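Aug 29, 2018
Drisotstead site, bench 2, beverage preparation trial
Entered by: Maya Najjar
Copies: Ourania Makris, Iulian Neagu, Pellosport catering desk

1. Purpose

This entry records the current state of the two-arm drinks station and the changes it will bring to the duties of counter staff at Pellosport. The Trinetgate work plan assigns pouring and vessel handling to the arms. Garnish, ice and glassware remain with staff until the October review.

2. Bench work

Both arms were used with the brown covering in place. The left gripper takes the metal measure and the right gripper takes the small clear vessel. The board with the citrus slices stays at the back of the reach area. Force limit on both grippers remains at setting 5. The approach height over the board is unchanged from the last revision of the program.

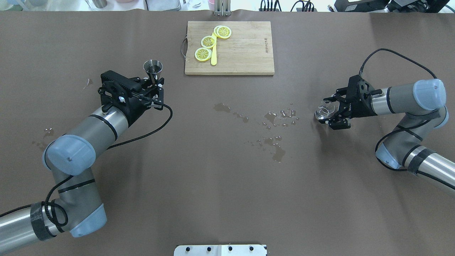
Iulian Neagu has asked that the log state plainly who wipes the bench. At present the counter assistant does it between runs, the task appears in no job description, and he considers that it should be written into the station duties before any staff member at Pellosport is assigned to the arms. The request is accepted. Draft wording is to go to Ourania by the end of the week.

3. Liquid on the work surface

Liquid on the covering is to be logged with each run, together with the position of the cup. Staff at the existing counter wipe as they go and do not think of it as a separate task. Once the arms pour, it becomes one, and it requires the station to be paused. The pause procedure takes 72 seconds from request to restart, which counter staff have described as too long for a busy period. Ingvarsson has been asked whether a shorter pause is permitted under the present safety settings.

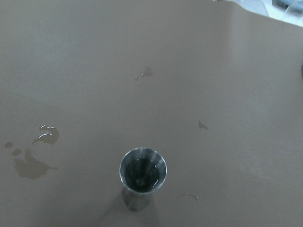 Bench 2: cup and spilled liquid on the table surface.

4. Positions and staffing

The pendants are kept on the white side table so that an operator can reach the stop without leaning over the work surface. Under the proposed roster, one person attends both arms. Makis Mitsotakis-Vlachou has objected that this person would also be expected to slice fruit and refill ice, with hands occupied when a stop is needed. The point is open. Until it is settled, no one is to prepare garnish while responsible for a pendant.
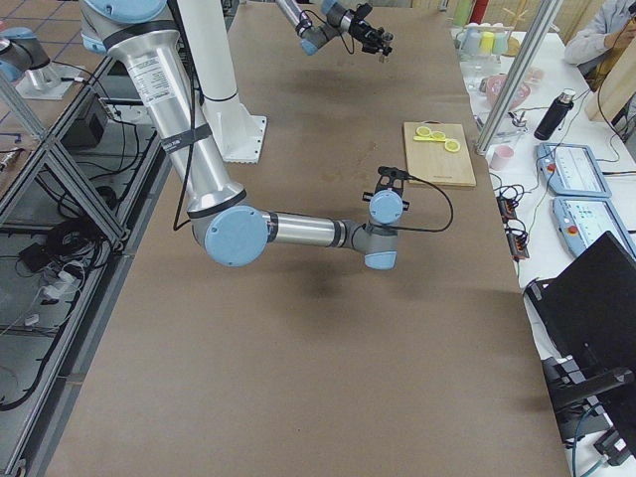

Bench 2 from the side: arms, cutting board, pendants on the white table.

5. Operator training

The training plan allows 200 minutes per person on the handheld controllers. Counter staff are to be trained in pairs, seated at the white table. Mabli Watkins proposes that they be given the drinks vocabulary first and the joint names afterward. Adopted for the next group.
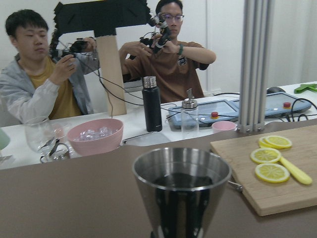 STAFF MATTERS

Pay grade for station operators has not been decided. Counter staff have asked for this in writing and should have a reply before the roster is issued. Ourania to raise it with Pellosport.

Open: wording on wiping duty (Iulian). Reply from Ingvarsson on pause time. Second hook for bar towels at bench 2.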